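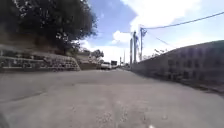
A wide road and a large tree at Unness, on the edge of Drololbridge.

The house on Gorerik Lane had been shut up since the winter when Müzeyyen Dağdelen first put her key in the door. The owner had lived there most of her life and had died without children. Her nephew, who lives abroad, wanted it sold and had never seen the upstairs.

Dağdelen runs the probate desk at Ravn, an estate agency with three offices in the district. Her job is the sale of homes whose owners have died, and she has done nothing else for 15 years. When she started, such houses were passed to whichever negotiator was free.

"They would get the same board and the same brochure as everyone else," she says. "Then the solicitor would ring to say there was no grant yet, and a buyer who had sold their own place would be left hanging."

In England and Wales, executors can usually put a house on the market before probate is granted, but the sale can't be completed until the grant has come through. A good deal of the desk's work is keeping a buyer patient in the meantime. Dağdelen tells viewers at the first appointment exactly where the application stands, and writes it on the particulars. Some walk away at that point. She would sooner lose them then than after the survey.

The desk takes on up to 20 houses at a time. Many need work. Kitchens have been left as they were for decades, and the paperwork for an extension may be in a biscuit tin or may not exist. Insurance is a regular worry, as ordinary home policies often restrict cover once a property is empty. Someone has to visit, run the taps, check the loft after heavy rain and pick up the post.

At Ravn that someone is Lucian Nistor, a former heating engineer who joined the firm to look after its lettings. He keeps a log for each house and sends a copy to the family, with the meter readings at the top. On Gorerik Lane he found a slow leak behind the bath and had it mended before it reached the ceiling below.

"People want to know it's being looked after," he says. "I've had daughters ask me whether the curtains are drawn at night. So I draw them, if I'm there late enough."

Clearing the contents is where families tend to fall out. The agency won't do it and won't recommend one firm over another, though it keeps a list of house clearers in the front office. Dağdelen asks for the important things to be taken away before any photographs are made, and for the furniture to stay until the first viewings are over. Empty rooms look smaller, she says, and they show every mark on the carpet.

Valuation has its own awkwardness. The figure given for tax is the value at the date of death, and the asking price some months later may be quite different. Brothers and sisters sometimes read the gap as a mistake, or as something worse. She now sends both figures in one letter to every executor, with a paragraph on how each was reached, and the angry calls have become fewer.

Not all of it is sad. A terraced house near the Unness turning went to the tenant next door, who had cut its hedge for years and wanted the garden. Another was bought by two cousins of the man who had died, after a long argument about the piano, which stayed.

The agency charges the same commission for a probate sale as for any other, although it takes far more hours. Dağdelen has asked for a second full-time person. The partners have said they will look at it again in June.

The house on Gorerik Lane went under offer to a couple moving from a flat in town. The nephew flew in to sign the papers and spent an afternoon there on his own — Nistor had put the heating on for him that morning. He took a box of letters and the front door number, and left the key with the office on his way back to the station.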